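Stundow Guest Lodging, Endasmont
Room inspection checklist: beds, linens and folded items
Form 554, Room 8

Complete one form per room. Mark OK, FAIL or N/A. A comment is required for each FAIL.

1. Headboard secured to wall or bed base — OK
Comment: No movement under hand pressure.

2. Headboard upholstery free of tears and exposed staples — OK

3. Bed legs seated, casters locked — FAIL
Comment: Left rear caster does not lock. Replacement ordered from Barbu. Room may be used in the meantime with a rubber stop fitted.

4. Clearance between bed and heater at least 3 feet — OK
Comment: Measured at almost 6 feet.

5. Cords and chargers kept off the mattress — OK

6. Bedspread flat, no trailing edge on the walking side — OK

7. Comforter rolled and placed to one side — OK

8. Clothing folded and placed at the center of the bed — see below

Item 8 applies to dark clothing as well as light. A dark garment is easy to check against a pale cover, and the fold should be judged by its outline first, then by its edges. 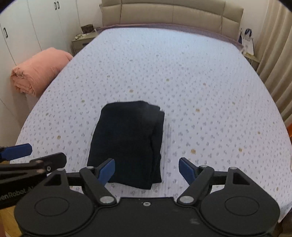
Page last changed: February 25, 2025

The navy garment on the quilted bedspread is marked OK with comment. The fold is close to rectangular and slightly wider at the top. The upper right corner is rumpled, and there are a few creases along the lower right edge. Neither is a FAIL under this form. Refold if the item is going onto a shelf. The salmon-pink comforter is rolled against the left side of the mattress and meets item 7.

9. Floor clear on both sides of the bed — OK

10. Linen tag matches Lateo laundry log — FAIL
Comment: Tag missing from bottom sheet. Log entry left open.

Follow-up: items 3 and 10. Recheck in April with the regular mattress rotation. File the completed form in the room binder and leave a copy at the front desk.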